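# Domestic Skills, Level 1 — Course Handout

## Unit 4: The Sink, the Drainer and the Counter Beside Them

Unit leader: Gobnait Phelan
Practical sessions: Nuno Arruda
Room bookings and absence: Vitória Carvalho

This handout accompanies the second practical of the unit. Students should read it before the session and bring it with them, as the exercise sheet refers to its section numbers. The handout issued last year dealt with the hob in the same unit; the hob has now been moved to Unit 5 and is not assessed here.

### 4.1 Scope

The unit deals with the part of the kitchen in which water is used: the sink, the tap, the wall behind them and the stretch of counter on either side. For the purposes of the course this is called the wet area. The rest of the counter is called the dry area, even where the two are one continuous piece of stone or board. Where a counter turns a corner, the corner is normally taken as the boundary, although in small kitchens a student may propose another and should record it on the plan.

Washing up by hand is covered in 4.4. Dishwashers are not covered. Blocked drains, leaking joints and loose taps are matters for a plumber, and students are expected to report them and leave them alone.

### 4.2 Surfaces

Three kinds of worktop are met in the practical rooms: laminate, solid timber and granite. Students will work on each at least once.

Granite is hard and tolerates daily use well, but it is slightly porous unless sealed. Lemon juice, vinegar and descaling products should be kept away from it — some stones sold as granite contain minerals that acids will dull, and it is seldom possible to tell by eye which these are. Warm water, a small amount of washing-up liquid and a soft cloth are sufficient. Scouring powder is not used on any surface in this course.

A speckled stone presents a particular difficulty. Crumbs, coffee grounds and dried splashes are easily lost among the flecks, and a counter that looks clean from a standing position may not be. Two checks are required. The first is to bend until the eye is close to the level of the counter and look across it towards the light. The second is to pass a clean, dry palm over the surface. Both are to be carried out before the surface is declared finished, and again after anything has been put back on it.

Where the same stone continues up the wall as a splashback, it is cleaned before the counter, working downwards. Fixtures attached to the wall are wiped at the back and underneath, where drips collect.

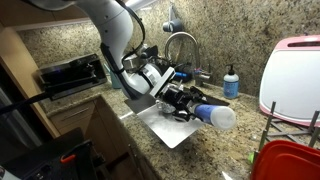
Loose metal items need separate attention. A flat sheet of stainless steel left on a stone counter will hold water beneath it, and in a hard-water district the outline of the sheet may be marked on the stone within a few days. It should be lifted, never dragged, as grit caught underneath may scratch either surface. Both sides are washed and dried, the counter beneath is dried as well, and the sheet is stored upright. Brushed steel is wiped along the grain. A cloth taken across the grain leaves smears that show plainly in daylight, and these are marked down in the assessment.

Thin sheet can have sharp edges even where the corners have been rounded. Students should hold it by two opposite sides and should not run a cloth along the edge with the fingers closed around it.

### 4.3 The tap and its surroundings

The base of the tap is the part most often neglected. Water stands there, limescale forms, and small articles tend to gather behind it. The procedure is as follows.

1. Remove everything from behind and beside the tap and place it in the dry area on a folded towel.
2. Wash the spout, beginning at its highest point. On an arched spout, pass the cloth around the full curve, including the inner side.
3. Clean the lever in both its raised and its lowered positions.
4. Go around the base with a small soft brush, then with a cloth.
5. Dry everything. A tap left wet will be spotted within the hour.
6. Return only those articles that are used at the sink every day.

Step 6 leads to more discussion than the other five together. The rule applied in the practical rooms is that washing-up liquid, one brush and one cloth may remain. Anything else requires a reason, which the student should be able to give when asked. Sponges are permitted in place of a brush but must be wrung out and stood on edge.

Pump bottles should be lifted and wiped beneath. The collar under the pump collects dried soap, which then runs down the label and makes the bottle slippery. If a bottle is refilled from a larger container, it must be refilled with the same product or relabelled. Students are reminded that unlabelled liquids are not allowed in any of the practical rooms, whatever their colour or smell.

### 4.4 Order of washing up

The order taught is glasses, cutlery, plates, bowls, serving dishes, pans. Knives are washed singly and are never left beneath the suds. The water is changed when it is no longer warm or when grease can be seen on it, and in any case before the pans.

Chopping boards are a partial exception. A board used for raw meat or fish is washed last of all, in fresh hot water, and the sink is cleaned afterwards. Boards are dried standing, with air on both faces. A board laid flat on damp stone may warp if it is timber and will smell if it is plastic.

Albertina Frade, who taught this unit for many years, required her students to dry cutlery by hand and allowed everything else to drain. The present team has kept the rule.

### 4.5 Materials

Each pair receives a tray containing the following.

- Two cotton cloths, one for washing and one for drying
- One soft brush
- One bottle of washing-up liquid (Vedeo, unscented)
- One plastic scraper with a rounded blade
- One folded towel

The Vedeo liquid is to be measured with the spoon provided, and one level spoonful is enough for a full bowl. Cloths are boil-washed after every session and are to be put in the bin marked Cardoso, by the door. The second bin is for aprons only.

Students with a skin condition should speak to Nuno Arruda beforehand. Gloves are available in three sizes.

### 4.6 Practical exercise

Students work in pairs. The session lasts 64 minutes, a figure inherited from the old timetable, and is divided as shown.

| Stage | Task | Minutes |
|---|---|---|
| A | Plan of the wet area, drawn before anything is moved | 10 |
| B | Clearing, splashback and counter | 20 |
| C | Tap and sink | 14 |
| D | Washing up | 20 |

The plan drawn in Stage A need not be to scale. It should show the sink, the tap, the boundary with the dry area and every article standing on the counter, with a word or two for each. At the end of Stage D the same plan is marked in a second colour to show what has been returned and where.

Pairs exchange places after Stage D and inspect one another's work using the two checks in 4.2. Remarks are to be written on the sheet and kept to what was found.

### 4.7 Assessment

The unit carries 40 marks, of which 30 are awarded for the practical. The remainder are given for a short written account of up to 200 words, explaining which articles the student chose to leave at the sink and which were moved elsewhere. Accounts are handed to Celeste Frade at the Pindance building. Work sent by e-mail is accepted only by prior arrangement.

Students who miss the practical may attend the repeat session in March. Places are allotted in order of request, and aprons must be brought from home for that session, as the laundry will be closed.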